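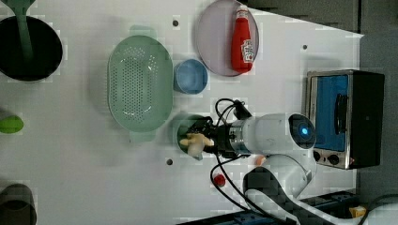 Flaltside Community Learning: Home Skills Team

Progress report to the Olvera Fund, first period
Prepared by Dulce Zamudio, Oct 16, 2021

You gave us 375 pounds and asked to hear how the practice kitchen was coming along. It is coming along on a table. The full kitchen at Dondow remains in the hands of the electricians, who speak of it fondly, and so the white table has become the kitchen for everything short of hot food.

What we have on it is a small steel and black toaster oven, a green colander, a blue bowl, a plate and a red ketchup bottle. The ketchup lives on the plate. I wrote in the application that each item would have "a clearly understood home", and I suppose that is what has happened, although I had pictured the bottle standing up.

The course itself is about putting a kitchen in order: what goes near the oven, what goes inside what, what needs a wash first. We had hoped for eight people at the opening session and got 12, which meant taking it in turns and a certain amount of advice from those waiting. Isauro Manríquez led it and has asked for a longer table. I have told him the Fund is generous but has limits.

Cups and bowls are where most of the time goes. People have firm views on whether a mug belongs with the bowls, and the discussion at the second session outlasted the tea.

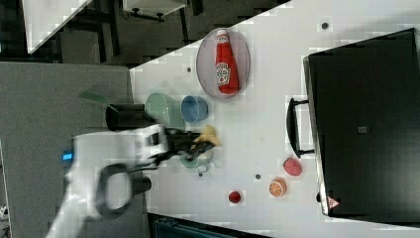

Bowls, a mug and the ketchup bottle on its plate, with an orange half and other toy food at the lower end of the table.

The toy food was Consuelo Quintero's suggestion and has saved us a good deal. Real tomatoes were in the original budget and would have been soup by the second week. The toy kind can be dropped, sorted, lost under a radiator and returned to work the same afternoon. It also lets us practise clearing a table properly, food first and crockery after, without anybody feeling guilty about waste.

I should own up to one overspend. Storage boxes came to more than I had allowed, chiefly as a result of my measuring the shelf and not the cupboard door. Two boxes now live in my office. Gil-soo Myung has moved the difference across from the printing line, so the handouts will be in black and white.

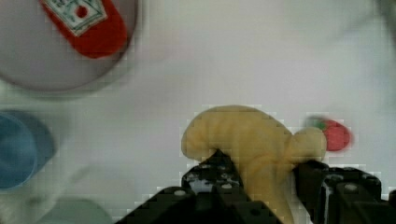 One of the soft yellow pieces, with the plate behind.

Softer pieces have been popular with beginners, who find them less slippery than the fruit. Consuelo would like more of them. They are cheap, and I intend to say yes once she has put the last lot on the inventory.

Still to do before the next report:
- finish the inventory, including the boxes in my office
- agree where mugs go, or agree to stop asking
- run the colander and draining session, postponed from the start of October
- visit the Lostden group to see how they label their shelves

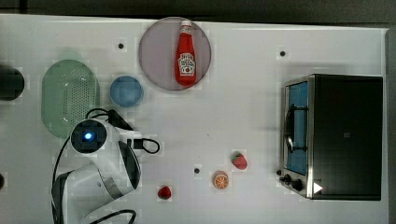
Will the course move once the Dondow kitchen is ready?
Only the cooking sessions will. Sorting and clearing away will stay at the table, where people can get round all sides.

We have not yet touched the money set aside for travel, and would like to carry it into the next period if the Fund has no objection. Isauro's longer table would come out of the same line, should you feel inclined. The receipts are in the envelope with the signed copy, in order, apart from the one for the boxes, which I am still looking for.

Recent from the Home Skills Team
Handouts for the first four sessions
Shelf labels: what Lostden does
Dondow kitchen, electricians' update
Wanted: lids

Contact: Home Skills Team, Room 2, Flaltside Community Learning | © Flaltside Community Learning | Back to top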